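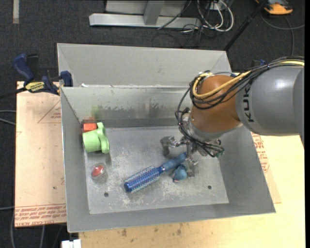
The multi-fingered hand over the bin at Ornano.

Home | News | Interviews

Simin Zarei trains the hand on its own failed grasps. "We kept 3000 attempts and threw nothing out," she says. Her group at Ornano then tested it on 12 household objects. Success went from 19 percent to 70. Brushes are still hard. "The handle is easy to find. Getting fingers under it is slow." She plans to repeat the test in October.

Comments
Henk Van Hecke: Same bin for both tests?
Tineke Cuypers: 70 is decent for clutter.

Contact | Back to top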